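Review: the Statance hand-held gripper, tried at the Komex open day

Komex ran an open day on December 11, 2018, and I went mainly to try the Statance, a gripper you hold and work yourself so that a robot arm can later be taught from the recordings.

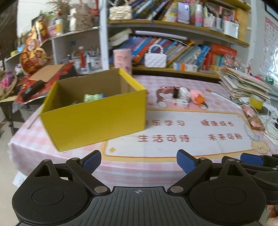
I teach an evening course in basic automation and we have a small budget for new kit in January. I wanted to know if a class of adults with no robotics background could pick the thing up and get usable recordings in one session. I had a little under an hour with it, shared with one other visitor, Maxence Mallet, who runs a packing line and had different questions from mine.

What you get

The tool is a black body with two jaw arms, and each arm ends in a blue textured pad. A small crosshair is printed at the centre of the top edge of the body. The camera is fixed to the tool and looks out past the jaws, so every recording is taken from the gripper's own point of view. The pads come off for cleaning. Komex sells spares in packs of 12, and I was told to expect to need them if the tool is used every day.

The demonstration

Agathe Boyer from Komex did the first few runs. The job was putting small household things into an open yellow cardboard box on a table with a printed cloth, with shelves of books behind. I was glad of that. At most open days you see a grey block moved across a white bench, and you go home knowing very little. Students will be recording in kitchens and spare rooms, and I wanted to see the tool used among ordinary clutter.

She then handed it over. The jaws follow your hand closely and there was no delay that I could feel. Soft things were easy. Small hard things took me several tries, mostly because I kept coming in too steeply and knocking the side of the box. Agathe's advice was to slow down for the last part of the reach and keep the wrist level. It helped. Maxence had the opposite trouble and closed the jaws too early.

Using two at once

You can work with a pair, one in each hand. Léonie Jacquet showed this, holding a box flap with one and filling with the other. It looks simple when she does it. When I tried, I lost track of the second gripper whenever I looked at the first, and the two bodies bumped together over the box. I would leave the pair out of a beginners' course and buy one each instead.

Weight and comfort

Fine for the first quarter of an hour. After 17 runs in a row my forearm was tired and I had started to rest my elbow on the table. The body is wide, and people with small hands may find it a stretch. Da-eun Shim, who was on the software desk, said that she stops for a break every 50 runs. I would stop sooner.

Software

The recordings go into a program called Truleo. It lists each run, plays it back and lets you throw out the bad ones. Playback was clear and the delete button is easy to find, which matters when half the runs are poor. Naming the runs is slow, as you have to do them one at a time. Da-eun said a batch option is planned but would not give a date. The free licence stops at 1,000 runs, enough for one term with my group and not enough for two.

Compared with the Bailly

We have an older Bailly at the college. It is lighter and costs less, but the jaws are stiff and the pads are smooth, so thin card slides out. The Statance grips better and opens more evenly. The Bailly has the better case, with a proper slot for everything. The Statance case is a plain bag.

What I didn't get to see

Nobody ran a robot from the recordings while I was there. Kornél Hegyi gave a short talk on that side of things in the next room, with slides, and it clashed with my slot. I can't say how well the recordings carry over to an arm. He has offered me a repeat by video call and I'll add a note to this review once I've had it.

Verdict

Four out of five for the gripper, three for the software. I have asked for a quote on six single units with spare pads. If you go to try one, book the morning slot and ask for the small hard objects first.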